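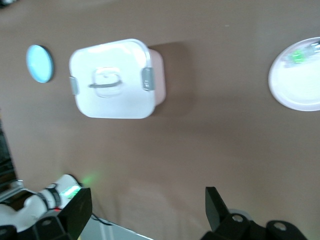

Home Products Storage Tableware Newsroom Support Contact
Search the newsroom
Reading time: 6 min

Prostdale Housewares Releases Breka Lidded Storage Box and Matching Tableware Guidance for Small Kitchens

PRILLTON, November – Prostdale Housewares today announced the general release of the Breka lidded storage box, a carrying box with two locking clips and a handle set into the lid. The release also includes a printed guide to storing small round plates and the odd items that tend to collect on them between meals. The box and the guide will be shipped together to retail accounts beginning this month.

Breka replaces the company's earlier press-on lid box, which has been in the catalog for four years. The earlier box will remain available until existing stock is sold. Replacement lids for it will be supplied through the Prillton service desk.

The new box is intended for kitchens in which one table serves for preparation, eating and sorting. In kitchens of this type, storage containers are frequently opened, emptied, refilled and closed on the same surface as the tableware. The company's development work therefore covered the box, the plates normally used next to it and the amount of clear table required by both.

Construction

The Breka box is white and rectangular, with rounded corners. The lid overlaps the top of the container body so that the joint between the two parts is covered on all sides. A gray clip is fitted at each short end. The clips are the only fasteners. There are no hinges, and the lid lifts away completely once both clips are released.

The handle is gray and lies across the middle of the lid in a recessed well. When lowered, it does not stand above the surrounding surface, and a second box can be placed on top. When raised, it carries the load through the lid and both clips. For this reason the box should not be lifted by the handle with only one clip engaged. A label stating this is packed with every unit.

The well has rounded ends and no internal corners. Crumbs and flour can be wiped out of it with a damp cloth in a single pass. The earlier lid had a ribbed grip, and cleaning of the ribs was the most common subject of written complaints received at the service desk.

Clip force was adjusted three times during development. The first version closed securely but could not be opened by all testers with one hand. The second opened easily and was rejected after the lid separated in a drop test. The released version is closed by pressing the lid down at both ends and then turning the clips inward. Each clip makes an audible click when it is fully seated.

"The lid is where people form an opinion of a box," said Siyabonga Rampersad, product manager for storage at Prostdale. "They open it several times a day. We spent more hours on the clips and the handle well than on the rest of the container combined, and the drawings show it."

Use at the table

Prostdale bases its layout guidance on a household questionnaire completed by 1577 customers. Respondents were asked what was on the table when they last opened a storage container. The most frequent answer, after cups, was a small plate or dish holding something other than food. Bottle caps, clips, small toys and parts of toys were all reported.

The company does not regard this as misuse of tableware. A shallow plate with a raised rim is a suitable place to keep a small object that would otherwise roll or be swept to the floor. The difficulty occurs when the table is cleared. Plates are stacked with the object still in place, or the object is put into the nearest open box and is not found until that box is next emptied.

The guidance recommends that the box be kept at the middle of the working area with its lid on, with plates placed to either side. A plate that holds a small item is left where it is until last. Empty plates are picked up first by the rim.

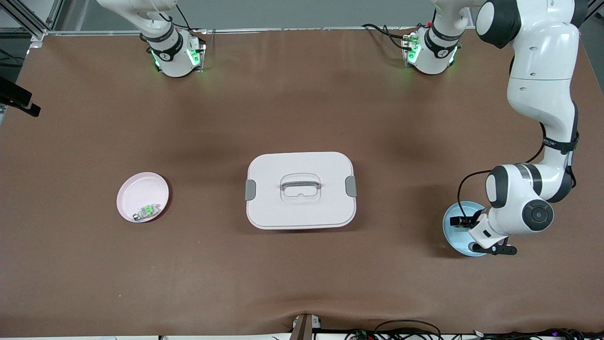 Prostdale Newsroom Bulletin | Issue 60

Spacing is treated in the second section of the guide. A clearance of 200 mm between the short end of the box and the nearest plate is advised, measured from the edge of the clip. This leaves room for a hand to reach the clip from outside and turn it without disturbing the plate. Where the table is too narrow, the box can be rotated so that its short ends face the front and back edges. Plates can then stand closer to the long sides, where no hand access is needed.

Pale tableware on a plain matte surface was used throughout the layout work. A matte covering reduces glare from overhead lighting and keeps lightweight plates from sliding when a neighboring item is lifted. Coverings should be pulled flat before use. A wrinkle under the box is of little consequence. Under a plate it can be enough to tip the rim, and a small item inside the plate will then move to the low side.

Color coding

Respondents also asked for a simple way of telling apart plates in use and plates used for holding items. Prostdale does not supply printed markings for this purpose. The guide suggests assigning one color to each function and keeping to it. A household may, for example, use pink for small items and light blue for food. Any other pair of colors that can be told apart under kitchen lighting is equally suitable. The box should be of a third, neutral color so that it is not taken for part of the set.

Color assignment was found to be most useful where more than one person clears the table. In households of one person, it was usually abandoned within a week with no measurable effect.

Clearing sequence

The recommended sequence is as follows.

1. Close the box and seat both clips.
2. Lift empty plates by the rim and stack them away from the box.
3. Remove the item from the remaining plate and put it where it belongs.
4. Stack the last plate.
5. Raise the handle and carry the box to its shelf.
6. Wipe the surface.

Closing the box comes first in order to keep loose items from being dropped into it while the table is being cleared. Test households that closed the box last reported more misplaced objects, and two reported a plate placed in the box by habit.

If the lid has to be removed during clearing, it should be laid flat with its outer side up and the handle lowered. Laid the other way, the lid rests on the raised edges and can rock. It should be placed beyond the plates, on the far side of the table, to keep the front edge free for handling.

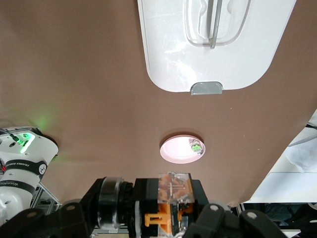 A lid stored on the table for more than a few minutes should be returned to its box even when the box is empty. Warping of unclipped lids was not observed in testing, but the sealing edge collects dust, and dust on this edge was the usual cause of a clip that did not click.

Cleaning and care

The container body and lid may be washed by hand in warm water with ordinary dish soap. The clips do not need to be removed. The handle should be raised during rinsing so that water drains from the well. Both parts should be dry before the box is closed for storage. Abrasive pads will dull the lid surface and are not recommended.

Clips are a replaceable part. A worn clip can be pulled straight out from its seat with the lid off the box and a new one pressed in by hand. Clips are sold in pairs, and both should be changed at the same time.

Testing

Mechanical testing was carried out for Prostdale by Engelbrecht, a packaging laboratory in Prillton. The program covered repeated clip operation, handle loading, stacking and drops onto a hard floor from table height. Boxes were loaded with dry goods for handle tests and left under load for 60 hours. No handle failures were recorded on the released version. The complete test summary is available to trade customers on request.

"Engelbrecht returned the second version with the lid in a separate bag," Rampersad said. "That settled the discussion on clip force."

Availability

Breka will be sold in a single size at first. A lower version with the same lid is in preparation, and the lids will be interchangeable. The printed guide is included with each box and will also be offered as a separate sheet to retailers who stock small round plates from any supplier. Prostdale does not currently plan to sell plates under the Breka name.

Retail accounts with open orders for the press-on lid box may convert them to Breka without charge until the end of November. Requests should quote the original order reference and the delivery address. Orders that are not converted will be filled with the earlier box while stock remains.

About Prostdale Housewares

Prostdale Housewares designs and distributes kitchen storage products for household use. Its offices, warehouse and service desk are located in Prillton.

Press contact

Siyabonga Rampersad
Product Manager, Storage
Prostdale Housewares, Prillton

Samples for review are available to trade and consumer publications. Requests should state whether spare clips are required.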